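Sock drawer thread. I said I'd write up how I do ours, so it's going here in bits.

Background first. Three of us in the house, one airer, one chest of drawers on the landing that everybody shares for small stuff. Socks used to live in a carrier bag on the door handle and you took your chances.

Everything comes off the airer and goes on the table. I don't sort at the airer any more. You end up draping things over your shoulder and dropping half of them on the stairs.

Clear the table first, properly, including the post. A sock under a gas bill is a sock you won't see till the next bill.

Turn them the right way out as you go. I know some people wash them inside out and store them inside out. Fine, but then everyone in the house has to agree to it, and ours wouldn't.

Lay each one flat, heel down, toes all pointing the same way. Smooth it once with the side of your hand. You find the thin patches doing this, and you find out which ones have shrunk.

Darks are the slow part. Navy and black look the same under our kitchen bulb so I do those by the window in the morning. If it's December and dark by four, they wait.

Light colours go quickest. Pale blue, grey, the oatmeal ones. I start with those to get the heap down.

Match by cuff before colour. Two blues can look identical until you see that one has a deeper rib. The knit tells you as well, if there's a check or a stripe worked into it.

Folding. I don't ball them. Balling stretches one cuff every time and after a winter you've got one sock that stays up and one that doesn't.

What I do: pair flat, one on top of the other, fold the toe up to the middle, fold the cuff down over it, stand it on its edge in the drawer. Thick walking socks get one fold only or they spring open.

Trainer socks are too short for that. Fold in half, tuck the one toe into the other heel, front of the drawer.

Dividers. I bought the Jalik ones first, the stiff card kind. They were all right until the drawer got overfilled and the corners went. Replaced with the Grorero fabric boxes, which give a bit. Kept the Jalik lids for buttons.

If you've got a deep drawer, don't put two layers in. I tried it. The bottom layer never gets worn and you forget you own it.

Odd ones. I used to keep every single sock for ever. Before the clear-out I emptied the lot on to the bed and counted, because my sister didn't believe me. 78 socks, 10 of them odd.

Odd ones now go in a cloth bag on the inside of the airing cupboard door. When the bag won't close I go through it. Anything with no partner by then is a duster. Cotton ones are good on skirting boards and blinds. Wool ones are good for shoes.

Two places to look before you give up: the rubber seal at the front of the washing machine, and inside the corners of a fitted sheet. Duvet covers as well if you don't button them before the wash. We had a child's sock in a duvet cover for most of a summer.

Mesh bags. Yes for tights and anything thin. For ordinary socks I found they came out twisted and took longer to dry. Laren do one with a wide zip that I like better than the drawstring sort, but I only use it for the fine knits.

Drying. Peg by the toe, not the cuff. Indoors, over the lower rails, spaced out. Please don't put wool ones on the radiator, they go like cardboard and then they felt.

Mending, briefly. If the hole is smaller than a fingernail I darn it while I'm at the table. If I put it aside to do later it doesn't get done. I've a card of Thaweesak thread in grey that goes with nearly everything. Heels are worth it. Toes on thin socks usually aren't, the knit round the hole is already going.

Somebody asked how long all this takes. One load, while the radio's on, and I'm usually putting the kettle on before the programme finishes. The first big sort took an afternoon. Since then it's only upkeep.

Last thing, labels. I sewed a loop of coloured cotton inside the cuffs of the black school ones and left everybody else's alone. It has stopped the arguments in the mornings.

Back to the table now, light ones first as usual.

Last updated: 2 Nov 2021 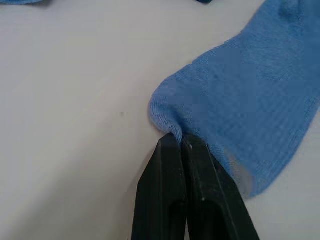
Sunita Ahuja: I'd argue with you on balling. Mine have been balled since 2000 and the cuffs are fine, but I buy the ones with a proper deep rib. Agree about the window for navy and black. Do you do the coloured loop by hand or on the machine?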